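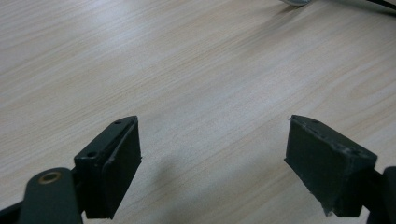 Workshop notebook, February 28, 2019
Table for the reading room, Vurville order

Started late, the heating was off again and I did not want to put oil on cold wood. In the meantime I swept the floor and changed the water in the stone tray.

State of the table at the beginning of the day: the top was sanded to 120 the last time, both directions checked with the long straightedge. There is a low place near one short end, I can put a sheet of paper under the straightedge and it moves, two sheets and it does not. I decided to leave it. A table for reading does not need more, and if I chase this place I will make the next one.

Sanding

120 again very lightly, only along the grain, to take out the marks of my belt buckle from when I leaned over to reach the middle. (Apron on from the beginning next time, please, this goes for everybody.) Then 180, then wiped with a damp cloth to raise the fibers. Waited until lunch. The surface was rough like a cat's tongue after this, more than I expected. Then 220 by hand with the cork block.

The sander was set to 4,000 for the 120 paper and 2,000 for the 180. The slower speed leaves fewer of the small curls. I looked for them with the lamp held low, almost flat on the wood, from both long sides. Found a group of them close to the edge and took them out by hand. It is worth doing the lamp check twice, the first time I saw nothing because the lamp was too high.

The paper from Kustus holds longer than the old one but it comes off the pad when it gets warm. I wrote this already in June and we still bought the same box.

Looking at the grain

The boards are pale and the lines are fine and straight for the most part, with some wavier ones where the figure opens a little. I like it very much without anything on it. The client asked for "natural", and I am not sure if this means the color of now or the color of wood with oil, which is always more yellow. I have to ask before the full coat. Do not start the full coat before there is an answer.

In raking light the darker streaks come forward and from the front they almost go away. For the photos we send to the client we should use the light from the side, otherwise it looks like a white board.

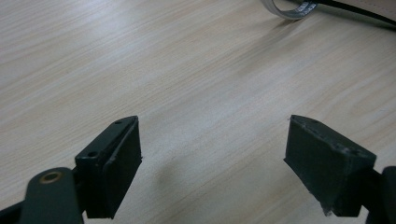
Test pieces

I used offcuts from the same boards, sanded together with the top so that they are comparable.

Piece A: Ziltix oil, clear, one coat, wiped off after 5 minutes. Warm color, the light streaks become honey. Nice to the hand.

Piece B: same oil with a little white pigment. Stays close to the bare wood. The white collects in the open pores if you are slow with the cloth. Has to be wiped along the grain at the end, I first made circles and they stayed visible.

Piece C: hard wax from the tin marked Lu, very thin. Almost no change of color, but a wet glass left a ring after one hour. For a reading room there will be cups, so I would say no.

Piece D: nothing, for reference. Please do not throw it in the stove.

My preference is B, two coats, with a night between them. It needs two persons for a top of this size, one to put on and one to wipe.

Time and material

The order is at 71 hours now, with the underframe. This is more than we wrote in the offer, mostly from the joints I made twice.

Used: one box of 180, half of 220, two cloths. The cloths with oil are lying flat outside on the wall – not in the bin, they can catch fire by themselves.

Still to do

Break the edges with 220, three strokes, same pressure everywhere.
Seal the underside too, or the top will cup.
Check the slots for the table buttons, one was tight.
Ask the client about the color, take pieces A and B.
Order white pigment, the jar is nearly finished.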